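Equipment Review: Junlow Adjustable Bench Stool
Prepared for the Arstead Community Workshops
Reviewed by Saron Workneh, with notes from Nuria Alemayehu
28/09/2025

The Arstead workshops have used fixed-height stools at their benches for many years. Several of these are now past repair, and members have asked more than once for seating that suits both the low benches in the front room and the taller ones at the back. The Junlow adjustable bench stool was placed on trial to find out if one model could serve both rooms.

Four stools were bought at the ordinary retail price through the Tefera catalog. The supplier was not told that a review was planned. The trial ran for 30 days, most of them in August, and 13 members agreed to use the stools for their regular work and to fill in a short comment card at the end.

Assembly

Each stool arrives in one flat carton. The legs, foot ring and seat are joined with bolts, and a hex key is supplied. The first stool took 27 minutes to put together. The others went faster once it was understood that the foot ring must go on before the lower bolts are tightened. The printed instructions show these steps in the wrong order, and a buyer who follows them closely will have to undo part of the work. Junlow should correct the sheet.

One carton was short a washer. The company sent a replacement without charge, though the first message went unanswered and a second had to be sent.

Height and adjustment

The seat is raised by turning it on a threaded post. There is no gas lift. This makes adjustment slow, and members who share a stool during the day found it tiresome to spin the seat up and down each time. On the other hand, the post holds its height well. None of the stools sank or drifted during the trial, a fault we have seen in every gas-lift stool bought for these rooms.

At its lowest setting the stool is comfortable at the front benches for most adults. Hamdia Fikre, who is the shortest of the members taking part, could not rest her feet flat on the floor and relied on the foot ring. She judged this acceptable for an hour of work but not for a full afternoon. At its highest setting the stool suits the rear benches without difficulty.

Seat and comfort

The seat is round, slightly dished and firm. Opinions on the comment cards were divided. Members who do fine work and sit for long periods asked for a cushion. Those who stand and sit by turns had no complaint. Khoa Tiêu wrote that the front edge is rounded enough that it does not press into the back of the leg, and several others made the same remark in different words.

There is no backrest, and none is offered as an extra part. Members with back trouble should look elsewhere. The Farnero stool, which we tried two years ago, does have a low back, although it costs more and takes up more floor space.

Stability

The four legs spread wide, and the stool does not tip when a member leans forward to reach across the bench. Some rocking was noticed on the uneven floor near the rear door. The rubber feet do not adjust, so a thin pad had to be placed under one leg. The feet left no marks on the floor of the front room.

The bolts on two of the stools had worked slightly loose by the end of the trial. They were tightened in a few minutes – the supplied key is good enough for the task – and we advise that this be done monthly wherever the stools are in daily use.

Findings

The Junlow stool is sound and fairly priced, and it is suited to shared rooms where the seat height is changed only now and then. It is less well suited to a bench that changes hands through the day. The poor instruction sheet and the lack of adjustable feet count against it, though neither is serious enough to rule it out.

We recommend the purchase of further stools for the rear benches. For the front room we would prefer to wait until a lower model has been tried. Members who wish to read the comment cards may ask Zinash Yilma at the front office, where they are kept with the supplier's letters and the warranty forms.

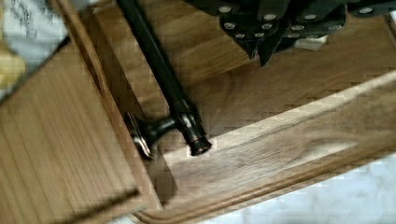

Requests to try one of the trial stools at a particular bench should also go to the front office, with the bench number and the preferred seat height.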